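The argument for the all-white bed goes like this: hotels do it, hotels are nice, so do it at home and home will be nice. I have never bought it. Hotels have a laundry in the basement and a person paid to pull the corners straight. I have a washer that walks across the floor and a habit of eating toast lying down.

Still, the bedroom needed something. The old comforter was a brown thing with leaves on it, bought in a hurry one December when the heat was out, and it had gone flat in the middle and fat at the ends. So I did what everybody does and read far too much about bedding. The Jurneck people will tell you that their cotton "breathes." Randier says theirs is "crisp yet relaxed," and I'd like to meet the person who can feel both at once. Golestani mostly sells carpet, but they had a bedding page too, and it was the only one of the lot that told you how the stuff was supposed to be washed before it told you how it would change your life.

I ended up with a plain white duvet cover that has a faint stripe in the weave. It cost $89. The stripe was the selling point for me, and I'll admit that it works a little. Plain flat white shows every dent. A stripe you can only just see gives your eye something to do, and the wrinkles look more like they belong there.

More like it. They don't go away. The listing photos showed a duvet lying as smooth as a countertop, and I'd bet good money somebody steamed it on the mattress and then held their breath. Mine has soft creases across the top whatever I do. I tried the trick where you turn the cover inside out and roll the whole thing up like a burrito. It took longer than the regular way and I got the same creases, plus a corner of the insert folded over on itself that I didn't find until bedtime.

Then there's the foot of the bed, and I have opinions about the foot of the bed. One camp says tuck it in tight. The other says let it hang and call it casual. I've gone with hanging, mainly out of laziness, and a flap of it drapes down toward the floor. I don't love it. It picks up lint, and it makes the bed look a size bigger than it is, in a room that couldn't spare the space to begin with. 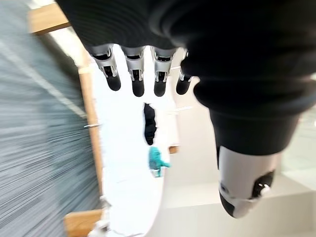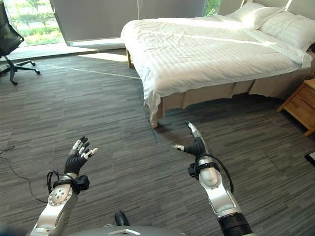

*Posted Mar 16, 2021 by the management (me)*

The carpet is the other half of this. It's gray with stripes, and I had doubts about stripes on the floor and stripes on the bed in one small room. Every decorating column I've read says you can mix patterns as long as you "vary the scale," a rule that seems to permit anything. What I can report is that the ones on the bed are so faint they hardly count, and the floor wins. Up close the gray has a good deal of texture to it, and from the doorway it mostly reads as gray.

I put the bed where the Jorkness room planner told me to. That's a free thing where you type in your walls and drag a rectangle around. It gave me 3 layouts, and 2 of them blocked the closet, so I wouldn't call it a genius. The last one left a decent piece of open carpet past the foot, and that part has been worth having. You can stand there and shake out a sheet without hitting anything. You can also see the leg of the bed, so I now know how much dust collects behind it.

Pillows: two, both white. I was told by a comment thread with 2174 replies that two looks "unfinished" and that I'd want a second row, then a long one in front, then something small and square. I read a fair way into that thread. At no point did anyone say where the extra ones go at night. On the floor, I assume, where you trip on them. Two is what I sleep on and two is what's staying up by the headboard, and if one of them sits farther back and looks plain next to the other, I can live with that.

So has white bedding made the room calmer, like they all promise? I don't know. It's brighter in the morning, which I didn't ask for. It goes in the wash more often than the leaves did, and it comes out looking the same as it went in, so either it's clean or I was wrong about it being dirty. The buttons along the bottom of the cover are too small and there aren't enough of them.

I haven't gotten rid of the brown comforter yet. It's folded on the closet shelf until I'm sure the new insert is warm enough for a real cold night, because the label's "all season" rating didn't say whose seasons. If it isn't, the leaves go back on, under the white one where they won't show.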